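Caderno da oficina, bancada 2
Quinta-feira, 17 de maio de 2018

Continuação da arrumação do conjunto de cozinha de brincar para a sala do Jelthorpe. Mesa cinzenta limpa de manhã com pano e detergente neutro. O tampo mosqueado esconde bem as migalhas, convém passar a mão antes de pousar as peças.

Decidido com o Leandro Salcedo: o cesto de vime fica do lado esquerdo, o prato azul à direita, quase encostados. Experimentámos em janeiro com o prato atrás do cesto e o rebordo entrançado tapava metade do que estava lá dentro. Lado a lado lê-se melhor e as crianças chegam aos dois sem derrubar nada.

Pimento vermelho no cesto, deitado no sentido do comprimento. O prato é para o que se serve: o milho e a peça redonda cor de laranja. Falta rever a lista do Skadau, que ainda traz os nomes antigos e chama "cesto grande" a este, quando o grande é o da prateleira de cima.

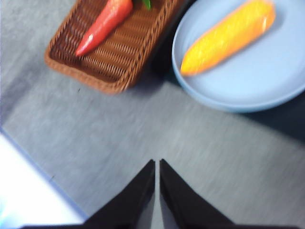
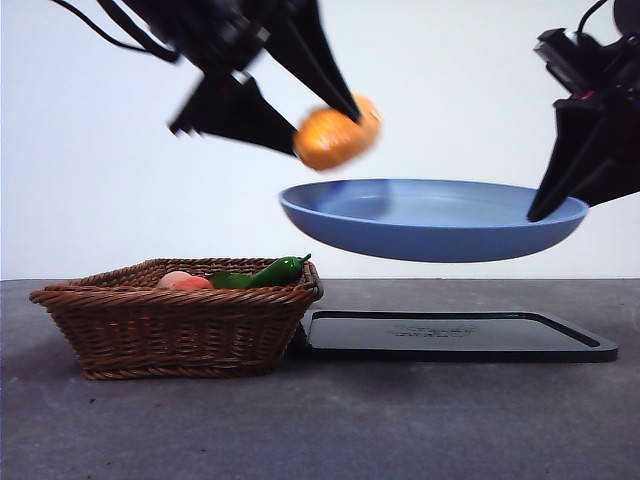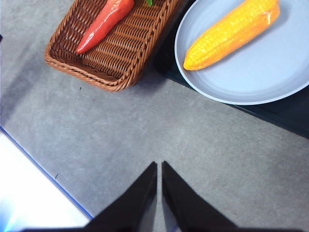
Cesto, prato e peças do conjunto, mesa da bancada 2.

Notas sobre o material:

Vime. Passei o dedo pelo rebordo todo à procura de pontas soltas. Uma farpa pequena no canto, cortada com o alicate fino e lixada com grão 256 (é o que diz a folha; o Leandro acha que é gralha e que era 240, confirmar na caixa). Não envernizar, o verniz fica pegajoso com o calor da sala.

Prato. O rebordo é baixo e as peças redondas rolam para fora se alguém puxar o prato de repente. Pensei em colar um disco de feltro no fundo, mas depois não se lava. Fica como está.

Milho. Acumula pó entre os grãos. Escova de dentes macia, água morna, secar de um dia para o outro em cima de papel. Não usar o secador.

Pimento. Risca com facilidade. Guardar embrulhado, separado do milho.

Etiquetas: o cesto leva o número 19 e o prato o 4. Colar por baixo, nunca no rebordo. As do rolo Tan descolam com a humidade, usar as brancas.

Por fazer: pedir ao Skesier outro prato igual, de reserva. Corrigir a lista. Procurar a tampa da caixa de transporte, que não está no armário nem debaixo da bancada.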